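I have been putting off the sink corner for months. It started in July, when I spent 26 minutes hunting for a whisk and found it behind a bag of rice (don't ask), and my old neighbor Henrik Wiegand told me, very kindly, that my kitchen was tired. He was right!

So I made one rule: anything beside the basin has to earn its spot. The water filter stays, and so does the bottle of oil, and I'll fight anyone over my stacked food container – it holds all the little bits that used to roam the drawers.
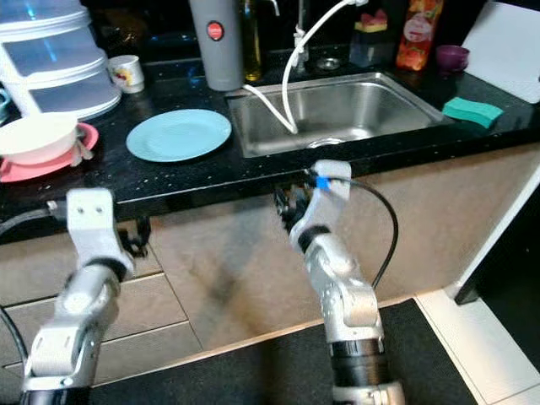
HOME & KITCHEN

I still leave plates out on the left, the light blue one and the pink one with the white bowl on it, and I've made my peace with that. The black speckled counter is very forgiving of crumbs, maybe too forgiving, so I wipe it down twice on cooking days. And the hose on the faucet! I love that floppy white thing more than I should. Anselmo Guimarães, who redid our cabinets, wanted me to get a proper pull-down sprayer, but I'm keeping mine until it quits.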